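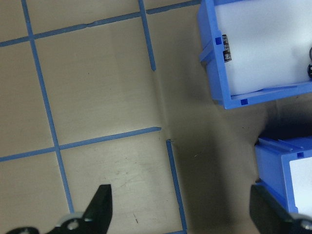

Blue tape and storage bins on a work surface.

I spent most of last October in a sweater with a roll of rope caulk in my pocket, and I would do it again tomorrow. I love old windows. I love the wavy glass, the rattle of the sash weights, the little brass locks that somebody painted shut in four different decades. Mostly I love how much heat a cheap, ugly, low-status fix can keep inside a house, and I think we should be talking about those fixes a lot more than we do.

Our place in Andham has 22 double-hung windows, all original. When we moved in, the first contractor through the door told me to tear out every one of them. The second one told me the same, with a brochure. The quote came in at more than we paid for our car, and the new units carried a warranty shorter than the time since anybody last touched the old ones.

So I called Kyriaki Ververidis, who repairs sashes out of a garage on Politis Street and has a waiting list that should make the replacement people nervous. She walked through the house with a stick of incense, holding it up to the gaps and watching the smoke. The glass was fine almost everywhere. The smoke went sideways at the meeting rails, at the pulley holes, and (this was the big one) at the trim, where the wall cavity was wide open behind a strip of dried-out paint.

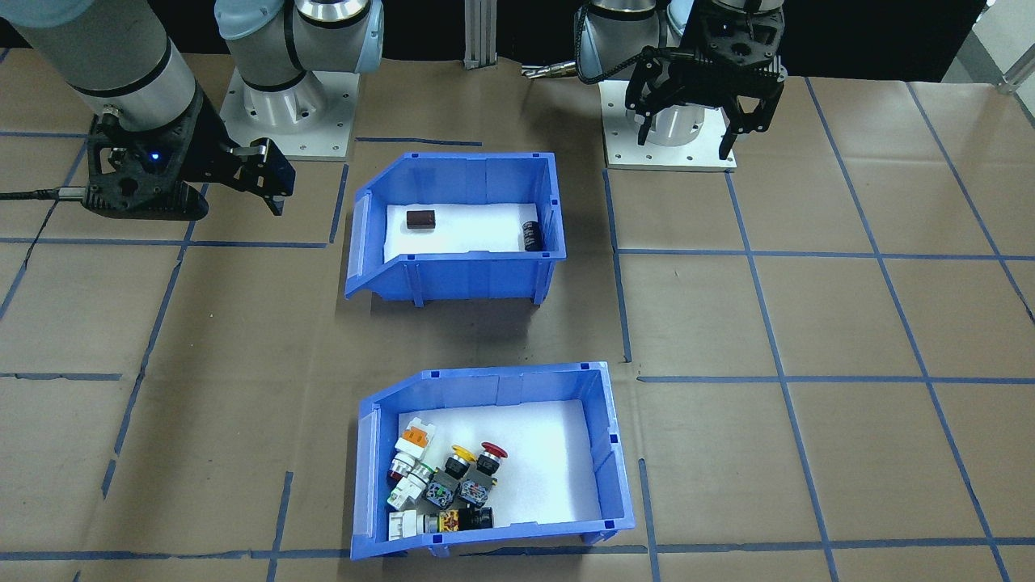
You can fix every one of those leaks with stuff from a hardware store. Spring bronze for the side channels, a bead of caulk around the casing, pulley covers that cost less than a sandwich. Add a storm window on the outside and you have two panes with a nice pocket of still air between them, the same idea the fancy units are selling, except that when a piece of it breaks you can replace the piece.

And then there are curtains! I mean real ones, heavy and lined, that reach the sill or the floor and get closed at dusk. My grandmother had wool blankets on rings over her north windows and we all thought she was being fussy. She was heating a farmhouse with one stove and she knew exactly where the warmth was going. I hung the same thing in our dining room last winter, closed them at 5 p.m. every day, and stopped wearing a hat to dinner.

I know the argument on the other side. A brand-new triple-pane window beats a patched-up old one in a lab, and if you're building from scratch you should buy the good glass and enjoy it. Some old frames are rotted past saving too. Kyriaki condemned 2 of ours on the spot, and I was sad for an afternoon and then ordered replacements. But rebate programs in this state will help you buy a window and won't give you a dime toward fixing one, and that seems backward to me. It takes fuel and money to make a new window and truck it here. The old one is already hanging in the wall.
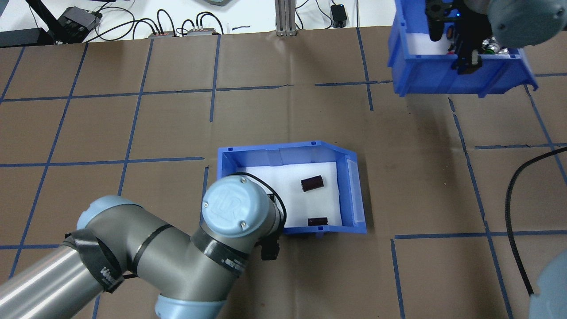
What I'd love to see is a rebate that pays for the result. Measure how leaky a house is, let people seal it however they like, measure it again, and write the check based on the difference. Orkmont, one town over, has been kicking this around, and I hope they go for it. A retired couple with a caulk gun could come out ahead of somebody with a big loan, and the repair shops could finally afford to train some younger people.

In the meantime, pick one window. Pick the one by the chair where you always end up with cold ankles. It took me one Friday evening to do mine, including the time I spent looking for the putty knife, and the next morning the cat had moved back onto the sill.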